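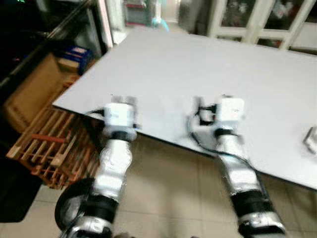 The white table, with the shelving off to the left.

Home | Sets | Tidying | Notes | Contact

# Bistby Room Tidying

Welcome, and thank you for stopping by! Bistby is a little collection of pictures of one ordinary room and the things that live in it: the table, the desk, the boxes, the bin (every room has one, and ours gets a good deal of use). We started in March and have been adding to it whenever we find the time.

## What's inside

- 835 pictures of tables and shelves
- 400 of the floor and whatever stands on it
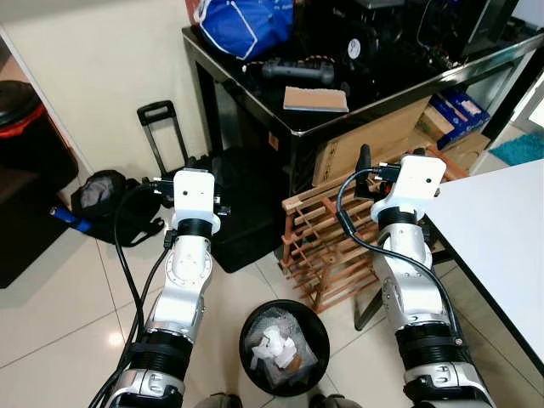 Wastebasket and wine rack on the tile, desk behind.

Folders go by furniture, so the wastebasket has its own, liner and crumpled paper and all. The wine rack is under "floor" for now.

## Known gaps

Labels for the desk are patchy, cables especially. Version 3 should be kinder to you there.

Comments (2)

trendidura_fan: Could the rug get a folder too? I love a teal rug.

drenex: Downloaded fine, but "bin" and "wastebasket" are both used as labels. Please pick one!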